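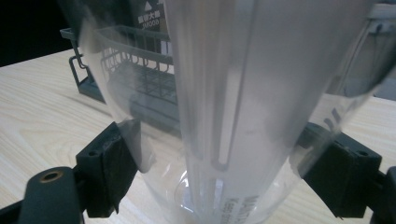
Clear plastic, scuffs and all.

I'm going to stick up for the see-through dust container, because people keep telling me it's ugly. My sister-in-law hid her vacuum in the hall closet the day she bought it. Souad Metwally, who I've shared a workshop wall with in Farnton for years, says looking at other people's dust puts her off her lunch.

Fine. But I grew up with bags! You never knew how full a bag was. You pushed the thing around the living room until it stopped picking up cat hair, and then you opened it up and got a gray cloud in the face. My dad would squeeze the bag and say "plenty left" every single time (there was never plenty left).

With clear plastic you just look. Yes, it goes hazy. Yes, it scratches, and the scratches hang on to fine dust, and no amount of dish soap gets it back to how it looked in the store. I've made my peace with that. A cloudy container still tells me more than a nice solid red one.

What I'd really like is for the companies to stop charging so much for spare parts. I paid more than 114 dollars in October for a replacement bin and a filter, for a vacuum I bought on sale! Noémi Boros down the street bought a whole used machine for less and keeps it for parts. I may have to do the same, if I can find the shelf space.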